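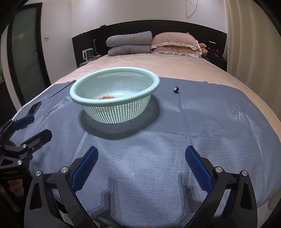
Comparing Household Products Before You Buy

Prandley Household Advisory Service
Kitchen and Workshop Tips, Sheet 59
Last reviewed Mon 17 June

Shopping apps and comparison websites are now a common way to choose household goods. They can save a good deal of time, but the results depend on what the shopper enters and on how the service ranks its listings. The following tips are intended for residents buying kitchenware, small appliances, hand tools and storage items, either in a store or from home.

Before you start

Write down what the item must do before opening any app. A short list on paper is sufficient. For a saucepan, the list might read: fits the small burner, has a lid, goes in the dishwasher. For a cordless drill, it might be the battery type already used in the household and the largest bit the chuck must hold.

Measure the space where the item will be kept. Cupboard depth is the measurement most often forgotten, and shelf height should be taken with the door closed. Keep these figures in the notes section of your phone so that they are at hand in the store.

Set an upper price and include delivery in it. Comparison pages commonly sort by shelf price alone, and a bulky item may move well down the list once freight to a regional address is added.

Scanning and searching in the store

Scan the barcode on the package and not the shelf label. Shelf labels may carry a store code that returns no result, or the result for a neighbouring item.

Check the model number in full. Two kettles with the same name and colour may differ by a single letter at the end of the model number, and that letter can indicate a different capacity or a shorter cord.

Where there is no barcode, search by the manufacturer's name and the model number together. Searching by photograph is useful for narrowing the field, but the match should always be confirmed against the printed number on the base or rating plate.

Please stand clear of the aisle while using a phone. Members have asked us to mention this.

Reading a comparison table

Limit the table to four items. Longer tables are difficult to read on a small screen, and the columns may be shortened without notice.

Look first at the rows where the items differ. Many apps have a setting for this, usually found under the filter or display menu. In the Torvik app it is called Differences Only and is switched off when the app is first installed. In Ciretitz, tap the heading of the table and hold for a moment.

Confirm that the units are the same across each row. Capacity may be given in litres for one item and in cups for another. Power tools are sometimes listed by weight with the battery and sometimes without. Dinnerware and storage jars may be priced each, per pair or per set.

Treat blank cells with care. A blank beside "dishwasher safe" means that the information was not supplied. It should not be read as a no, and certainly not as a yes. The care label or the instruction leaflet will settle the matter.

Overall scores are best left until last. A score out of ten may combine price, appearance and delivery time in proportions that do not suit your household. If the app allows the proportions to be changed, do so before relying on the result.

Customer reviews

Sort reviews by date, with the newest first. Products are altered from time to time while keeping the same name, and an older review may describe a handle, hinge or coating that is no longer used.

Read several reviews from the middle of the range. A three-star review will often state plainly what the item does well and where it falls short.

When this service looked at listings for kitchen and workshop goods in March, 2,412 reviews were read in full. Of these, 1,110 said nothing about how the item had performed in use and dealt only with delivery, packaging or the manners of the seller. A high rating built on such reviews says little about the product.

Reviews marked as sponsored, or written in return for a free sample, may still contain useful measurements and photographs. The opinion should be given less weight.

Saving your results

Take a screenshot of the final table before leaving the page. Prices and stock levels can change between visits, and saved lists in some apps update themselves. The Drernon app keeps a list of up to 500 items but does not keep the price at which each was added - a point to bear in mind if you intend to ask for a price match.

Store receipts, warranty cards and screenshots in one folder, named by room. "Kitchen" and "Garage" are enough for most homes. A folder for each item soon becomes hard to keep up.

Delete old comparisons once the purchase has been made and the return period has passed.

Privacy and permissions

A comparison app needs the camera in order to scan. It does not ordinarily need your contacts, microphone or calendar, and these permissions may be declined in the phone's settings. Location can be set to "only while using the app" if you wish to see stock at nearby stores.

Use a separate email address for price alerts. Alerts should be cancelled in the app itself, as deleting the app may leave them running.

When the item arrives

Check the model number on the box against your screenshot before opening the inner packaging. Many sellers will accept an unopened item more readily than an opened one.

Keep the carton flat under a bed or behind a wardrobe until the return period ends. For tools, keep the moulded insert as well.

Test electrical goods on the day they arrive. If there is a fault, photograph the rating plate and contact the seller in writing, quoting the order number.

Related sheets

Sheet 57: Sharpening and storing kitchen knives
Sheet 58: Labels that stay on in the freezer
Sheet 60: Choosing a first tool kit

Printed copies of all sheets are available from the Prandley front counter during office hours. Large-print copies may be ordered at the same counter.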